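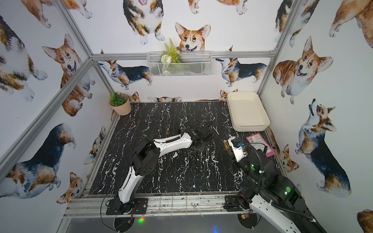
Do you need two arms to teach a robot to stand things upright?
One arm will do for a first attempt, but a second gives you somewhere to pass a part when the first has hold of it the wrong way up, and most kits in this chapter are sold as pairs for that reason.

Chapter 4: Choosing a Bench Kit

By now you've got through the sums on reach and joint angles, and I expect you'd like to get your hands on something that moves. So would I! This chapter is a shopping trip. I'm going to take you through one kit in some detail, the Gralance Pair from Clevberg, and then I'll set it against a cheaper rival, the Trosach single arm. I used the Pair with a class in Bragança from April until the summer break, and I came away fond of it and a bit cross with it (you'll see why when we get to cables).

The Pair arrives in 2 boxes with a paper manual that runs to 97 pages. Please read the part on mounting before you open anything else. I didn't, and I bolted both arms down facing the wrong way, which cost me an afternoon and a good deal of pride.
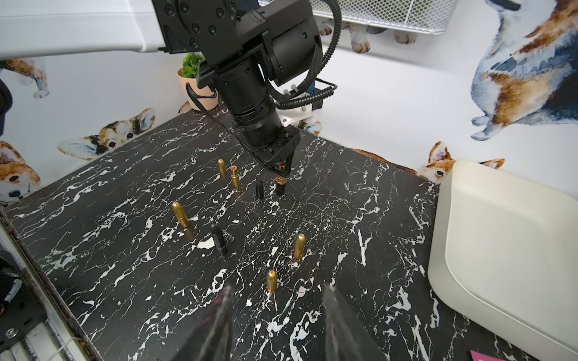

Small upright parts are my favourite test for any kit at this level, and I'd start with them before trying cubes or balls. A cube forgives you. If you let go a little too high it drops, lands flat and looks as if you meant it. A peg will topple if you set it down at a lean, so you find out very quickly how well the wrist holds its angle. Pay attention to spacing as well - the copper-coloured peg in the gripper is just above the table with other pegs standing close by, and in a layout like that the fingers need room to open as well as room to come down. My students nearly always forgot the opening part. Before you run the first exercise, put a pencil in your own fist, stand it among a few others and let go slowly. You'll feel where your knuckles want to be.

What do you get for your money, then? The grippers are the best bit. They close gently, and the setting for how hard they squeeze is easy to find in the menu, so you can go from a soft foam block to a metal part without digging about in the code. The software is plainer than I'd like, but it saves your work as you go and it starts up quickly.

The cables are where I get grumpy. They run down the outside of each arm, and how you tie them is left up to you. Tie them too tightly and the wrist can't turn all the way; leave them too slack and they'll sweep across the table and take your parts with them. The manual gives this half a page. I'd gladly swap the long section on software licences for a few decent drawings of a well-tied arm.
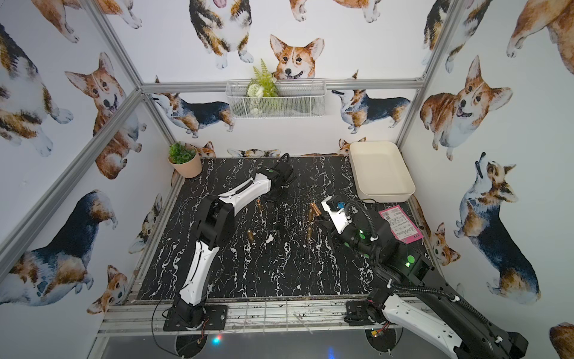 Once you've sorted that out, move each joint by hand through its whole range with the power off, and watch the cable all the way round. Do one arm, then the other, then both together with the grippers near the middle, where they're most likely to meet. The warranty covers 390 days and it leaves out cable damage, so those few minutes are well spent.

The Trosach arm keeps its wiring inside, and we'll come to it in the next section. Before you turn over, write down the smallest part you'd want your own kit to pick up, and how close together you'd want to stand a group of them. Keep the note handy, as you'll need both answers for the first exercise.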